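Kitchen arm project: frequently asked questions

Kátia Camargo and Jessie Innes run this build from a shared workshop. Last updated 25th October.

What are you building?
A single robot arm that can put things into kitchen drawers and take them out again. We call it Zeka. We started in May, and all the practice so far has been done in a simulated kitchen. The real arm is still on the bench.

Why start in simulation?
We have 2 evenings a week in the workshop and one set of motors. In simulation we can try 60 drawer moves in an evening without breaking anything.

What does the simulated kitchen look like?
It has navy cabinets, a tall grey fridge and a patterned tile floor. The first view is from out in the room, with the arm reaching into the open drawer. The second is a close view of the gripper fingers on either side of a red and white cylinder.

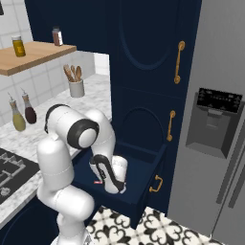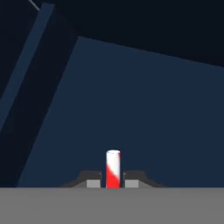

How much has the build cost?
We have spent £106 on wiring and fixings. The motors were second-hand and came with the workshop membership, so they are not in that figure.

Can I use the same code on my own arm?
You can if your arm takes position commands. Change the joint limits in the settings file before you run anything, and set the speed to 20 per cent for the first test.

Do you plan to add a second arm?
Not this year. We want one arm to open a real drawer first.

Where can I ask something else?
Leave a note in the project book by the workshop door, or speak to Jessie.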